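# Houda El Sherbiny Discusses Early Casting Rejections on 'Kazemi at Night'

8 Apr 2022
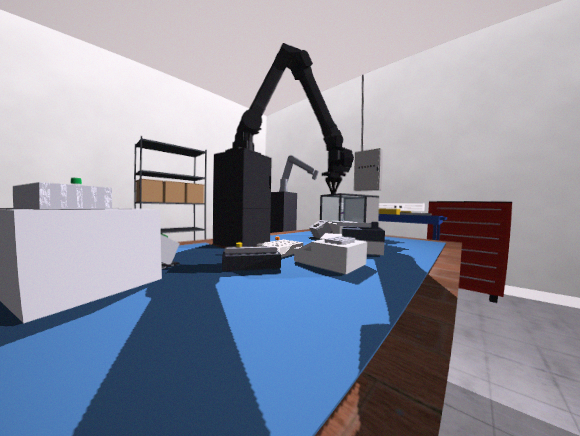
## What was said

Actress Houda El Sherbiny used Thursday's episode of the streaming talk show "Kazemi at Night" to describe a run of rejections at the start of her career, including one audition that ended before she had read a line. The interview lasted 14 minutes and was recorded in a single session at the show's studio in Irgate.

El Sherbiny, who plays the harbor pilot Mona in the drama series "Sirklow," told host Parvaneh Karimi that she was turned down for three parts in her first year of auditions. In each case, she said, the feedback concerned her voice.

"They said it was too low for the daughter and too young for the mother," she said. "One man had me say my name, wrote something down and thanked me for coming. I had the pages in my hand, and I had learned both sides of the scene."

She did not name the production or the people in the room. Karimi asked twice whether the man still works in casting, and El Sherbiny declined to answer both times.

## Voice lessons and "Sirklow"

The actress said she paid for voice lessons after the third rejection and stopped after two months. Her teacher had been training her to speak at a higher pitch, which made her hoarse by the end of each day.

She was cast in "Sirklow" the following spring. Series creator Houshang Zamani had seen her in a stage production with 100 seats and asked her to read for a smaller part, a customs clerk who appears in one episode. The role of Mona was offered to her after the second reading.

Zamani, who joined the episode by phone, confirmed the sequence of events. He said the pilot had been written as a man's part and that the dialogue was left mostly unchanged – only the scenes with the character's father were redrafted.

## Comments on Benmoussa

Karimi also raised the subject of Abdelkrim Benmoussa, El Sherbiny's co-star and former partner. The two confirmed their separation last fall through a joint post and have not given interviews about it.

El Sherbiny kept her reply short. She said they continue to work together, that the filming schedule was not changed, and that she had told him the question would probably come up. "He said to say hello," she added.

Benmoussa has not commented on the episode. His agent, Parviz Rashti, said by email that the actor is filming abroad and had not yet watched it.

## Upcoming work

The third season of "Sirklow" begins streaming in May. El Sherbiny will also voice the title character in "Pudico," an animated feature about a lighthouse keeper's dog. Recording for that film is complete, and a release date has not been set.

The full interview is available to subscribers. A shorter version, without the phone segment, is posted on the show's public page.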